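3.2 Ce que les gens appellent « débarrassé »

J'avoue que cette partie de l'étude est celle qui m'a le plus amusé, et aussi celle qui m'a coûté le plus de soirées. Au départ, je voulais simplement savoir à quel moment quelqu'un décide qu'un plan de travail est rangé. Je pensais régler la question en deux pages - on en est à la troisième version du chapitre. Sur les 1 394 fiches récoltées à Jarkden et à Rutden, j'en ai gardé 1 124, celles où la personne avait bien noté ce qui restait sur la table au moment où elle s'estimait satisfaite. Les autres s'arrêtaient trop tôt, ou parlaient surtout du contenu des tiroirs (très intéressant, mais ce sera pour un autre article !).

Thaddäus Stöckli, qui a relu toutes les fiches avec moi, proposait de séparer les restes en deux familles : les objets qui ont une place ailleurs et ceux qui n'en ont nulle part. J'ai résisté un moment, puis j'ai adopté son découpage, parce que mes propres catégories se chevauchaient sans arrêt. Un couvercle sans sa boîte, par exemple, je le classais un jour avec la vaisselle et le lendemain avec les orphelins.

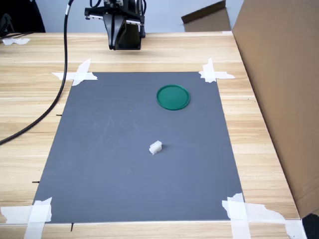

Figure 4. Couvercle rond vert et petit morceau blanc sur un tapis gris foncé.

Les orphelins, justement, sont les grands survivants du rangement. Dans 209 fiches, il reste sur la table au moins une pièce dépareillée que la personne n'a voulu ni jeter ni ranger, et je comprends très bien pourquoi, je fais pareil chez moi. À côté d'eux viennent les miettes au sens large, tout ce qui est trop petit pour mériter un geste à part. La figure 4 réunit les deux cas : le couvercle en plastique, rond et plat, relève de la première famille, et le petit bloc blanc irrégulier, mousse ou sucre, je ne trancherai pas, va chez les miettes. Le ruban blanc croisé aux coins du tapis, lui, n'entre pas dans le classement, même à l'angle où il est déchiré et déborde sur le bois, car je traite toute fixation comme une partie du plan de travail.

Reste la question du seuil. À Beris, j'ai fait relire 47 fiches tirées au sort par un second groupe, avec une seule consigne : dire si la table décrite était débarrassée, oui ou non. Les désaccords portent presque toujours sur les orphelins, très rarement sur les miettes. J'y reviens en 3.3 avec les fiches de Sosa, où la consigne était formulée un peu autrement.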